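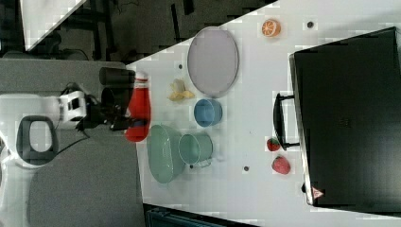
Red bottle, edge of the table.

The Night Shift

The baby slept until we moved to Trondov, and then she stopped.

She was nine months old. We had the apartment on Zerkia Street, number 203, with the bedroom over the parking lot and a second room that the lease called a den. We put the crib in the den. It had one window and a radiator that knocked when the heat came on. My husband taped a folded dish towel between the pipe and the wall and the knocking went down to a tick.

The first night she woke at eleven, at one, at two-thirty and at a quarter to five. I nursed her each time and each time she went down again as if nothing had happened. In the morning my husband said it was the new place. I said that too. I said it to the woman downstairs when I met her at the mailboxes, and I said it to the nurse at the Wijesinghe clinic when I took the baby in for her checkup. The nurse wrote something and asked if she was eating solids. I said she ate everything. She had eaten a piece of the lease.

By the third week I had stopped saying it was the new place.

My husband drove a delivery route that started at five. We had agreed, back when we agreed on things in daylight, that I would take the nights and he would take the evenings, from when he got up from his nap until I went to bed. It was a fair arrangement on paper. He gave her the bath and the last bottle. He sang to her in a low voice, mostly songs from commercials. Then he came out and shut the door with two hands so the latch wouldn't click, and after that she was mine.

I kept a log for a while. The clinic had given me a sheet for it with boxes to shade in. I shaded the boxes with a pencil I kept in the crib room, in the dark, and in the morning the marks ran outside the lines and into the next day. I brought the sheet to the second visit anyway. The doctor looked at it for a long time and turned it around and looked at it the other way.

She told me about putting the baby down drowsy and awake. I had read about that. She told me about waiting a little before going in, and then waiting a little longer. I had read about that as well. She asked how I was sleeping and I laughed and then I had to stop and look for a tissue in the diaper bag. She waited. She didn't tell me it would go by fast, and I have always been grateful to her for that.

On the way home I sat in the car in the lot behind our building with the engine off. The baby was asleep in the back. She slept beautifully in the car. I looked up at our windows and worked out which one was the den. I stayed there until my phone died and then I stayed a while after that.
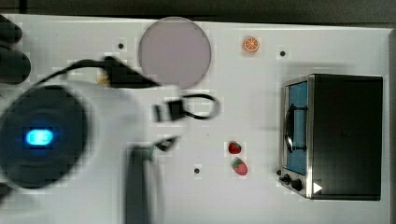
We bought a monitor that weekend. It was a Releo, the one with the screen, and it cost more than the stroller had. My husband thought that if I could see her I would be less quick to get up. The camera part sat on the bookcase and pointed down at the crib. It had an indicator light like the one in the picture, a bright blue oval set in black plastic, and it lit up the wall behind it. I put a piece of electrical tape over the light the first night. The second night I took the tape off again. I found I liked to see it under the door when I got up for water.

The screen sat on my side of the bed, propped against a library book. On it the baby was gray and very small. I learned that she did a great deal at night that I had never known about. She got up on her hands and knees and rocked. She lay on her back and held one foot. She talked, not crying, a long run of sounds with rises in it like questions, and then her head would go down in the middle of one and she'd be gone. Other times she sat up and wailed, and I would see her mouth open on the screen a moment before the sound reached me through the wall.

I waited four minutes. It was the number I had settled on. I held the phone and watched it go from 1:10 to 1:14, and my husband lay beside me with his eyes open and didn't say anything. At 1:14 I went in. I put my hand on her back and she grabbed my sleeve and stood up by it. I picked her up. I had told the doctor I wouldn't, and I did.

"That's all right," my husband said when I came back. It was nearly two by then.

"It isn't the plan."

"No," he said.

He got up at four-thirty and dressed in the bathroom with the door shut. I heard him drop his belt and swear, very quietly, and then stand still to see whether she had heard. She hadn't. I heard his truck start down in the lot and idle longer than it needed to.
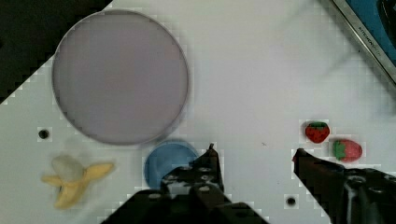 Plate and small blue dish on a white table.

In May my sister-in-law sent us the name of a sleep coach. She worked by phone. It was 700 dollars for the full program, and you could pay half up front. We talked about it over supper while the baby sat in the high chair and pressed peas into her hair. We had the money, just. It was the money for the car.

"What does she do for it?" my husband asked.

"She tells you what to do and then she calls to see if you did it."

"I could do that."

"You're asleep," I said.

He put his fork down. I thought we would have a fight, and I was interested to see what it would be like, having one at that hour with the lights on. But he only wiped the tray, and then the baby, and carried her off to the bath under one arm. I heard the water run. I heard him start in on the jingle for the mattress store.

When he came out he didn't go to the couch. He went to our closet and took the spare blanket off the shelf. Then he went back into the den, stepping over the bad board, and lay down on the floor by the crib.

"You've got work," I said through the gap in the door.

"Go to bed."

"You'll be driving."

"I switched with somebody. Go to bed."

I took the monitor screen with me. I could see the crib and a strip of the blanket on the floor next to it, with his feet sticking out in their socks. At eleven she stood up and looked for me. She looked at the door. She held on to the rail and bent her knees and filled her chest, and then she saw him. She studied him. He didn't move. After a time she sat down hard on her bottom and put an arm through the bars, and his hand came up off the floor and she took hold of it.

She cried at one, for a good while. I lay on my own hands. I could hear him talking to her, one flat word and then another, the way he talked to the dog he'd had when we met. She cried and he talked, and then it was just him, and then he stopped too.

I turned the screen to the wall and slept until the garbage truck.

He did it again the next night, and the night after that. The supervisor let him have the later route through the end of the month. His back went out on the fifth night and he moved to the camping mat, and from the camping mat he moved, a few days later, to a chair by the door. She woke twice now, some nights once. I would hear her shift and complain, and I'd be up on one elbow with my feet already out from under the covers, and there would be nothing more to it.

I still woke at all the old times. I woke at eleven and at a quarter to five. I went into the kitchen and drank water standing at the sink and looked at the lot. I hadn't expected to miss anything about it. She had been very warm at that hour, and heavy, and she used to keep one hand flat on my collarbone while she nursed.
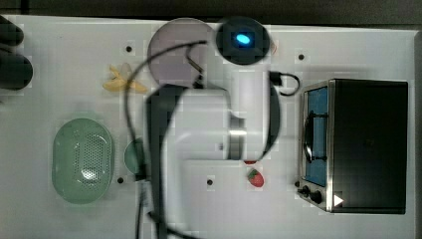 My mother said on the phone that it was the father being in there that did it, the baby couldn't smell milk on him, and that any old woman could have told us so for free. She said I had slept through at six weeks. She said my brother never had, not until he started school, and that she used to iron at night to stay awake. "I ironed the dish towels," she said. "I ironed your father's socks."

I asked her what she did when it was over and she could sleep.

She had to think. I could hear her television going, and then her turning it down.

"I don't believe I noticed," she said. "I suppose I went to bed."

The baby was in the laundry basket by then, pulling herself across the kitchen by the table leg. I told my mother I had to go. I lifted the baby out and she came up with one of her father's socks in her fist, and I let her keep it until he got home.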